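Ticket: water pressure drops at night, upstairs bath
Property: Sopacua, unit 3
Status: Open, waiting on part
Opened: Mon 28 October

Tenant reports weak flow from the bathroom cold tap after 10 p.m. Hot side is normal. Kitchen is normal. Same complaint was logged in January and closed without a repair.

Checked the stop valve first. Fully open. Cleaned the aerator, which had grit in it. Flow improved for one evening and then dropped again.
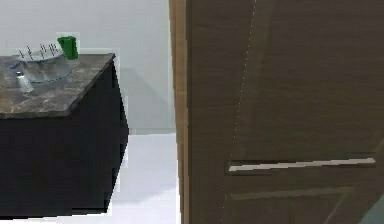 Vanity and door, unit 3.

Pulled readings from the Adar meter on the riser. Daytime use was 1,290 gallons for the week and night use was 1,864. Night use should be the lower of the two. Either something is filling after hours or the meter is wrong. Swapped in the spare meter and got the same pattern.

Called Cikow about the softener. Their tech said the regeneration cycle can draw up to 2,000 gallons a week if the timer board fails and it repeats every night. Ours is set for Sundays only.

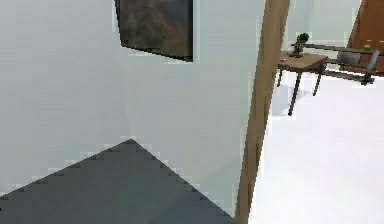 Step 4: Softener bypass
Put the softener in bypass at 9 p.m. and left it overnight. Tenant reported full pressure at 11 p.m. and again at 6 a.m. Took it out of bypass the next night and the problem came back.

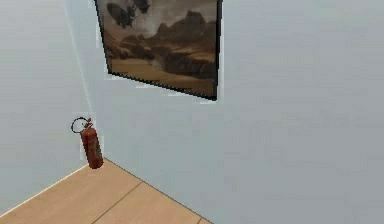 The timer board is a Drerov, old style with the dial. The replacement has a different plug, so the adapter harness has to be ordered with it. Leaving the softener in bypass until both arrive. Tenant has been told the water will be hard until then. Do not close this ticket on the aerator cleaning.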